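Puvell add second Clistdale show after first sells out

February 2, 2023

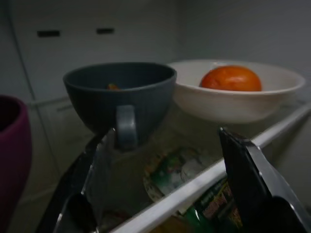 Pop group Puvell will play a second night at the Calloway Theatre in Clistdale this April after tickets to their first show sold out on the opening morning of sales.

The theatre holds 2528 people for standing concerts. Promoter Jistar confirmed the extra date in a short statement to ticket holders and said no further Clistdale shows are planned.

Puvell have four members and are touring their second album, which came out late last year. The set is expected to draw mostly on the new record, along with the singles from their debut. The group's earlier visit to Clistdale was a support slot in a much smaller room, and they have not headlined in the city before.

Tickets for the added show cost $80 plus a booking fee and are limited to two per customer. Fans who joined the waiting list for the first night will be emailed a code and can buy before general sales open. Codes work once and can't be transferred to another account. Jistar is asking people to check their junk folders.

Both shows are all ages. Anyone under 15 must come with a parent or guardian, who will also need a ticket. Upstairs seating is reserved and the floor is general admission. Accessible seating can be booked by phone through the Calloway box office, and companion cards will be honoured.

Doors open at 7 pm on both nights, an hour before the support act. The support has not been announced for either date. Large bags and professional cameras won't be allowed inside, and the cloakroom will take coats and small backpacks only. Queuing overnight outside the theatre is not permitted.

Merchandise will be on sale in the foyer from the time doors open, card payments only. A tour T-shirt in a colour sold only at the Clistdale shows will be available on both nights.

Tickets bought for the first show remain valid for that night and can't be swapped for the second. Resale will be offered through the Calloway website at face value, starting two weeks before the first concert.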